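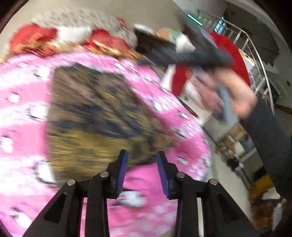
Running the Tistwood sessions to time: an interview with the scheduling lead

2025-01-04 | By the Sikico events desk

The winter meeting on digital media in Tistwood ran over two days in December, with three parallel tracks and a demo floor. It is a small event by conference standards, with 200 registered participants, and it has a reputation for starting and finishing its sessions when the printed programme says it will. The person responsible for the timetable agreed to talk about how it is put together, on condition that the conversation stayed with the procedure.

Work on the timetable begins when the review results are in. "I get a list of accepted papers with the track, the length and whether the presenter is coming in person," the scheduling lead said. "Until I have the third column I don't start. A remote talk needs a different room set-up and I won't put two of them either side of a live one."

Each session has four talks and lasts 100 minutes. A talk is given 20 minutes including questions, which leaves 20 minutes in every session unassigned. That margin has been criticised by track chairs, who would like a fifth paper in it.

"They see an empty slot. It's used up by four changeovers, one late start and one person whose slides are in the wrong format," the lead said. "We tried five talks the first year. The second session of the morning started while the first was still taking questions, and lunch was served to a room with half the people in it."

The tool behind the timetable is Tanoli, a scheduling package that was bought for room bookings and later extended. It holds the sessions, the rooms and a table of constraints for each presenter. Most of the constraints are ordinary ones, such as a train to catch or a second paper in another track. Tanoli proposes an arrangement and reports any constraints it could not meet. For the December meeting it reported 12.

"I went through those by hand. Some were the same conflict entered twice by two authors of one paper," the lead said. "Two were real, and for those I telephoned the people and asked which talk they would sooner move. The software can't do that part and I wouldn't want it to."

The printed programme is exported from Tanoli as a plain table and laid out separately. Changes after printing go on a sheet beside each door and on the screen in the foyer. There is no mobile app. One was offered as part of the registration contract and turned down, mainly on the grounds that it would have been a third place to keep up to date.

Rooms are allocated on expected attendance, taken from a tick-box question on the registration form. The largest room at the venue was in use for the keynotes and the demo floor, so the tracks shared the three seminar rooms upstairs, each with seating for 50. The answers on the form tend to run high for the first morning and low for the last afternoon, and the lead applies a correction to both before assigning anything.
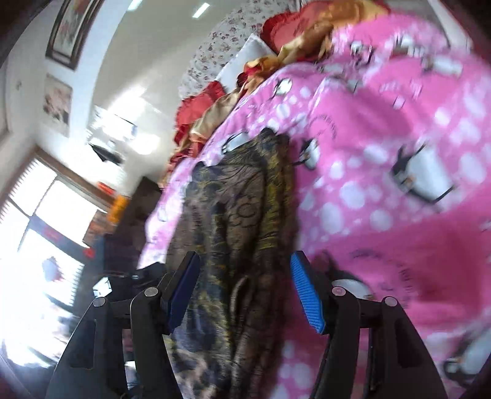
"The last afternoon is the one people get wrong," the lead said. "Organisers assume everybody has gone home and they put the weak papers there. Then everybody does go home. I ask the chairs for one strong paper in each closing session, and I put it third, so that people have to sit through two others and there's still one to come after it."

Timekeeping in the rooms is done by the session chair with a countdown on a tablet facing the speaker. It turns amber at five minutes and red at one. At zero the chair stands up. The chairs are briefed on this in writing a week before and again at breakfast on the first day.

"Standing up works better than a bell," the lead said. "I've timed it. Most speakers finish within three sentences."

The evening reception was organised by Estosex, the catering and venue contractor, and had its own schedule. Coaches left from the side entrance at fixed times and the speeches were limited to two. The lead had asked for the welcome speech to come before the food – a request that was agreed in advance and then reversed on the night by the kitchen. The coaches back were held for a quarter of an hour as a result.

"That one is in my notes," the lead said. "Next time the kitchen gets a copy of the running order as well, the same sheet as the drivers."

On the demo floor, the organisers dropped timed slots altogether. Exhibitors were asked to be at their tables during both coffee breaks and could do as they liked otherwise. Power was the limiting factor there, as the floor sockets share two circuits, and each table was therefore given a stated maximum load in the exhibitor letter.

Next year's meeting will stay at three tracks. A request for a fourth has been received from one of the workshops. "We'd need another room, another chair and another projector," the lead said. "If they find me the room, I'll look at it." The call for papers is expected in the spring, with the presenter questions moved to the first page of the submission form.

Last updated: Saturday, 16:50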